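夹爪式双臂采集台，带液体物品到底按什么规矩做？

板块：机器人应用 / 安全与规范
发帖：2018年1月22日

楼主 铁砧七号
我们组在写双臂桌面工位的内部作业规程，框架照搬了Fuvside那边的旧版本，其中第4章“被操作物”只有一句话：“液体容器应采取适当防护。”评审时这句被打回来了，理由是“适当”无法检查。
目前草稿里我写了三条：
一、容器必须有螺纹盖，操作前由人工拧紧，倒置10秒无滴漏方可上台。
二、控制箱、电源、接线排一律不得放在台面以下的正投影范围内。
三、单臂空载和带载分别设力限，带载力限按容器类别查表。
第三条争议最大。有人主张只设一个力限，取最软的容器为准，省得切换出错。想听听各位现场是怎么写的。

2楼 Kirngate_老周
第一条可以，但“拧紧”也是不可检查的词。我们写的是用扭力扳手带套，记录数值。倒置试验保留，作为第二道。
第二条我反对“一律”。台面下方走线很多工位避不开，写成“一律不得”，结果就是大家签字然后照放。建议改成：台面以下电气部件须有防滴罩，罩的边缘高于最低接线点。

3楼 铁砧七号
扭力扳手对矿泉水瓶盖过了吧。盖子本身的一致性就不行，测出来的数没有可比性。
防滴罩这条接受，已改。

4楼 半闭环
先分清楚你们写的是安全规程还是数据质量规程。力限这件事两边都要管，但数值不是一个来源。安全那边看的是人：手伸进两个夹爪之间会怎样。质量那边看的是瓶子：瓶身塌不塌、标签有没有被蹭起来。混在一张表里，以后谁改数值都说不清改的是哪一个。
我们的做法是安全力限写死在控制器里，密码在安全员手上；工艺力限放配置文件，操作员可以往下调，不能往上调。
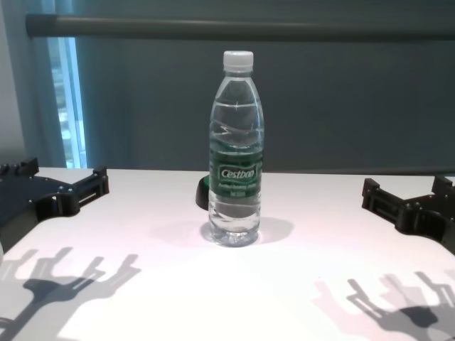 另外，工艺力限不要按“容器类别”查表，类别分不清。薄壁PET瓶满水和半瓶，刚度差得很多，开过盖再拧回去又是另一回事。表头应该是“材质、是否开封、液位”，三项填全才给数。

5楼 Kirngate_老周
同意分开。我们两张表是两个人签字，审核周期也不同。

6楼 drift_118
反对4楼说的三项填全。现场每换一个物品填三项，一个班下来操作员必然复制粘贴上一行。规程的复杂度要和执行的人匹配。我支持楼主组里那位的意见：一个力限，取最软的。夹不住重的东西就不让它上这个台子。

7楼 半闭环
取最软的，满瓶就可能打滑。打滑掉落也是风险，而且比捏扁更难预防。你这是把一种失效换成另一种失效。

8楼 drift_118
打滑可以在桌面上方限高。提升高度不超过一个定值，掉下来也就是倒在桌上，盖子是拧着的，后果有限。规程里限高比限力容易检查，贴根线就行。

9楼 铁砧七号
限高这条很有用，草稿里完全没有。请问数值怎么定的？我们臂展约700毫米，抬起来完全可以很高。

10楼 drift_118
没有通用值。我们是拿实际要用的瓶子装满水，从不同高度掉到实际要用的台面上，盖子开始渗水的那个高度打对折。换瓶型重做。别抄别人的数，瓶盖和台面都不一样。

11楼 Lorenz Ortner
补充一点双臂特有的问题，各位都在按单臂讨论。
两个夹爪从两侧同时接触一个瓶子时，各自的力限都没有超，瓶身受到的却不是任何一个限值所描述的载荷。夹爪指尖的闭合力和两臂之间的对推力是两个量。对推力由两臂的位置误差决定，标定偏一点，薄壁瓶就会被压住。因此规程里应有第三个数：双臂协同时的对推力上限，由腕部力传感器读取，没有传感器的工位不允许双臂同时夹持液体容器。交接动作除外，但交接时接收臂应先切到柔顺模式，再闭合。
我在Arsenault的两个项目里都这样写，评审没有提过异议。

12楼 半闭环
没有腕部传感器就禁止，这条会把很多低成本工位直接排除掉。用电机电流估算行不行？

13楼 Lorenz Ortner
取决于减速比和摩擦。高减速比的关节，电流估算在低速段基本不可信，而对推恰恰发生在低速段。若要用，必须附验证记录，每台单独做，更换减速器后重做。我个人不会签。

14楼 Kirngate_老周
赞成附验证记录，不赞成直接禁。规程写成“应具备腕部力测量或经验证的等效手段”，留个口子，责任落在验证报告上。

15楼 手套箱
说点杂的，写规程时常漏的几项：
指尖材料。如果夹爪是打印件，指尖内侧有层纹，容易划标签，也容易藏水。要规定指尖覆层和更换周期，我们是6周一换，磨损提前换。
螺钉。打印结构的螺钉会松，开班点检要有划线标记，看线对不对齐。
吸水。部分打印材料吸水后尺寸会变，溅过水的指爪不能擦干就继续用，至少重新测一次开口。
光照。靠窗的工位，透明瓶的反光和影子一天里变化很大。质量规程里要么规定拉帘，要么规定每条记录注明光照状态，二选一，不能都不写。
标签朝向。要不要统一朝前，看你们的任务，但必须写明。写“随意”也是写明。

16楼 drift_118
标签朝向最好写“随机”，并给出随机的办法。写“随意”，操作员每次都会习惯性摆正。

17楼 手套箱
可以，按你的改。

18楼 铁砧七号
汇总一下目前改动，第4章现在是：
4.1 液体容器须带螺纹盖，人工拧紧，倒置10秒无滴漏。扭力记录不作要求。
4.2 台面以下电气部件加防滴罩。
4.3 安全力限与工艺力限分表、分签。工艺力限只许下调。
4.4 设提升限高，按实际瓶型和台面做跌落试验后确定。
4.5 双臂同时夹持时设对推力上限，须有腕部力测量或经验证的等效手段。
4.6 打印件指爪的覆层、螺钉划线、溅水后复测。
光照和标签朝向挪到质量规程第2章。
工艺力限查表的表头还没定。三项全填和单一力限都有道理，倾向于折中：只区分“开封/未开封”，未写明的一律按开封处理。

19楼 半闭环
折中可以接受，液位建议放到备注栏，至少留个地方填。

20楼 Kirngate_老周
4.1不要求扭力记录，我保留意见。Brurnthorpe那套规程里是有的，回头我把那一页的写法摘出来发你。
另外4.3“只许下调”，要写清楚谁来恢复。下调之后没人调回来，下一班夹什么都打滑，这种事我们遇到过。

21楼 铁砧七号
加了一句：“每班开始时恢复为表列值，由当班操作员确认并签名。”摘录麻烦发站内信，图片请别压缩，上次那份看不清表格。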